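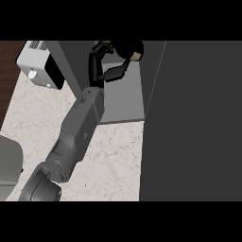

Minutes, Villa Residents' Social Club, 13 August 2023

Taken by me, Noemi Marino, so please forgive the wandering bits. Apologies were received from the Clesetti end of the street.

1. Last minutes
The March minutes were passed once I'd fixed the spelling of Pillel (sorry, again!).

2. Can a machine do the kitchen chores yet?
This was the big one and we went well over time. The question was whether the club should put money toward a kitchen robot for the hall or wait. Virnari had sent us a quote for a trial, which came to $2,119, and our limit for any one purchase is $2,000, so we were already in trouble before anybody had an opinion.

I said I'd love one. I've read a fair bit now and what strikes me is how much of the practising gets done in simulated kitchens, where you can drop a pot as often as you like and it costs you nothing. Our hall kitchen is another matter, with the drawer that sticks and the cupboard you have to lift as you open.

There was a good long chat about which jobs would count. Wiping the benches, yes. Putting cups away, yes, if it's slow then fine, let it run overnight. Doing the roasting trays after the winter lunch for 25 people got a laugh, but that's the job we all want gone! Someone pointed out that the dishwasher is a robot of sorts and we still argue over how to load it.

My own feeling is that picking up one thing in a tidy spot is close, and clearing a whole messy kitchen is still a fair way off. Not everyone agreed, and the discussion got quite lively near the biscuits.

Decision: no trial for now. I'm to ask Virnari for a demonstration in our own kitchen, with our own dishes.

3. Tea towels
We need more. I'll buy 2 packs.

Meeting closed, and we washed up by hand.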